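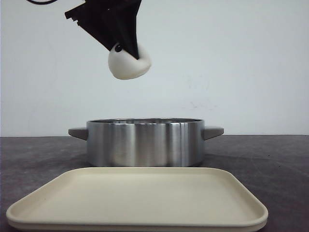

1. Opening and previous minutes

The meeting opened at 4 in the test kitchen at Solton. The October minutes were accepted with one correction: under "Trays," the wording "to be replaced" now reads "to be reviewed." The Orozco side joined by phone and had the item sheets in front of them.

2. Pot

The pot on the table is the wide, low stainless steel one with two gray side handles. It stays as the standard pot for the Stilto meal set. The taller pot was discussed again. It holds more, but the cream pieces are hard to see once they are inside it, and a long spoon is needed to get them out. The low pot is easier to reach into from above.

Handles: Orozco asked whether the pot should be set down with the handles pointing left and right or front to back. Left and right was agreed. With the handles front to back, one of them ends up over the tray, and the tray then has to be pushed forward to the table edge.

Cleaning: the brushed finish shows finger marks. The pot is to be wiped with a dry cloth after washing. No polish is to be used on it. The scouring pads under the sink are for the oven racks only.

3. Tray

The cream tray with the rounded corners and low rim will be used in front of the pot. The rim is low enough that a piece can be set down without lifting it over a wall. It was noted that a round piece can also roll out over the same rim if the tray is bumped. A damp cloth under the tray was proposed and accepted.

The color was raised by Orozco. Off-white pieces on a cream tray are hard to pick out under the overhead lights. A gray tray was suggested. There was no agreement. Lustelora lists the same shape in gray under item 1737, and a sample will be requested before the matter is taken further. The current tray remains in use until then.

Storage: trays go flat on the second shelf, rim up. They have been found standing on end behind the bread bins, and two have warped.

4. Round pieces

The rounded off-white pieces are to be kept together in the covered tub. They should not be left in the pot overnight or put away with the real eggs. The label on the tub has come off and will be replaced with one that can be washed.

Pieces go into the pot one at a time. Dropping them in from a height was discussed. It is noisy against the steel and may mark the bottom. Lowering the piece close to the rim before letting go is preferred.

5. Budget

The kitchen line stands at 2000 for the period. The tray sample and new cloths come out of this line. A second pot was asked for and held over.

6. Actions

Solton: request the gray tray sample from Lustelora, item 1737.
Solton: new label for the tub; clear the second shelf.
Orozco: send back marked item sheets for the Stilto set.
Carried over: second pot; repair of the drawer runner left of the sink.

The meeting closed after item 6. The next one will be in the same room.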